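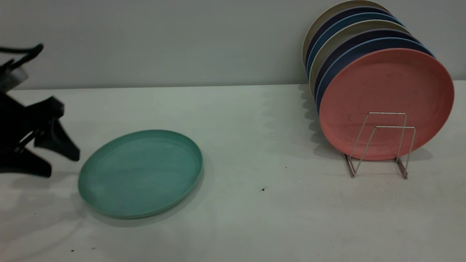 Kamran Afridi 留言说，二手东西卖不掉只有一个原因，就是卖的人还舍不得，标价里偷偷加了感情费。我看完把手机扣在桌上，过了一会儿又翻过来，给他点了个赞。

感情费这个词我认了。我那台缝纫机在 Sellport 上标了357，零头就是这么来的。本来想标整数，手一抖，觉得它陪我改过那么多条裤脚，应该有点尊严。

裤脚改得怎么样另说。有一条左右长短不一，我穿着去上班，同事问我是不是腿受伤了。

挂出去当天收到第一条消息：“在吗？”
我说在。
然后就没有然后了。我至今还在。

第二位上来就问最低多少。我说您先看看描述。他说看了。我说描述里写了不议价。他说嗯，那最低多少。

说到描述，Sellport 给的上限是300字。我写满了，删了又写，连踏板哪年换过都交代了。后来收到的问题依次是：能用吗？什么颜色？是缝纫机吗？

从此我对文字工作有了新的认识。

第三位很有诚意，出价300，附带一段话，说他妈妈年轻时也有一台，看到照片眼眶就热了。我差点答应。随手点进他主页，发现他妈妈年轻时还有过鱼缸、跑步机和一副滑雪板。

他妈妈过得比我精彩，这一点我是服的。

有人问我为什么不直接送人。送过。送人比卖东西累多了。卖东西对方放鸽子，顶多生气；送东西对方放鸽子，你会怀疑这玩意儿倒贴都没人要，顺便怀疑一下自己。

我送过一张折叠椅给住在 Grasstead 的一位网友，约好他来取。他来了，绕着椅子走了一圈，坐下，站起来，说还是想要木头的。

免费的椅子，被退货了。我站在门口跟他说不好意思。我为什么要说不好意思，这件事我想了一路，虽然那天我哪儿也没去。

再说包邮。买二手的人对包邮有一种信仰。缝纫机是铸铁的，我跟一位买家说运费可能比机器还贵，他说没关系，包邮就行。

他的没关系，指的是跟他没关系。

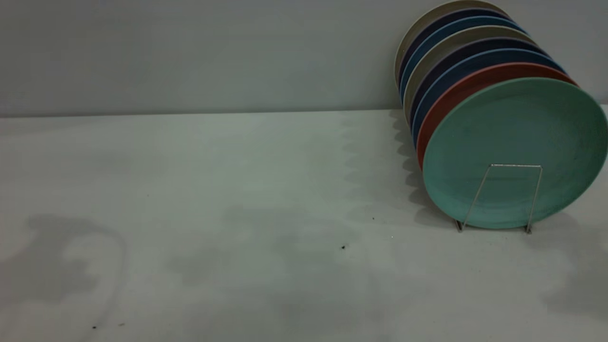 也不能光说别人。我当买家的时候同样讨厌。有一回看中一盏落地灯，跟人家磨了半天，理由是灯罩有点黄。人家回我：那是暖光。

我还是买了，原价。回家一开，确实是暖光。

还有一个毛病我跟好几个人核对过，大家都有：清掉一件东西，屋里空出一块地方，然后每天看那块地方不顺眼，直到买来另一件东西把它堵上。我管这叫家具守恒。

所以每次看到断舍离的文章，我都想知道作者半年以后住什么样。没有人写续集。

我自己的续集可以先写了：2018年1月2日，趁着新年那股劲，我列了一张清单，要在3月之前把储物间清空。清单写得很漂亮，后来夹在一本书里，书放进了箱子，箱子在储物间。

如果你也打算卖点东西，我有几条经验，质量不保证。

照片在白天拍。晚上拍出来的东西都像证物。

别写“几乎全新”。买家见了“几乎”两个字，会像侦探一样追问剩下的那一点去哪儿了。我现在写“用过”，反而没人问。

别写“搬家急出”。我写过一次，有人替我算了搬家日期，掐着点来砍价。我其实没搬家。为了圆这个谎，我在消息里搬去了 Plurville，还描述了一下新家的采光。

采光挺好的，客厅朝南。说着说着我自己都有点想搬了。

约在公共场所见面。我一般约在 Achari 门口，那家店的咖喱味能飘半条街，对方迟到的话，我至少还能闻着。缺点是每次交易完都会进去吃一顿，算下来卖东西是亏的。

上个月卖掉一个书立，钱不够付饭后那杯茶。我觉得这买卖可以长期做。

再说评价。交易完双方互评，我给所有人写的都是“爽快，推荐”。包括那个当面数了三遍硬币的。包括那个问我能不能帮他拎上楼的。

人家给我的评价是：“卖家话有点多。”
这条我申诉了，申诉理由写了挺长一段，平台没通过。

回到缝纫机。昨天有个小姑娘来问，没问最低多少，问的是怎么穿线。我给她打字讲，讲不清，又画了张图拍过去，她说哦，懂了，那她想要。

她问能不能300。

我说行。

是的，跟前面那位出的一样。感情费这东西，看来也不是不能打折，得看对方的妈妈年轻时拥有过多少东西。

她说2点到。我提前把机子擦了，上了油，抽屉里的旧线轴也一起装袋送她。然后坐在那儿等，顺手改了一条裤脚。

改得居然很齐。我对着那条裤子坐了好一会儿，认真考虑要不要假装不在家。

门铃响了，我去开了。她带了个小推车，还带了她爸。她爸绕着机子走了一圈，我心里一紧，以为他要说想要木头的。

他说：这个重，你那边抬一下。

现在墙角空出来一块，刚好放得下一张小边柜。我就是上 Sellport 随便看看，已经给卖家发了一句“在吗”。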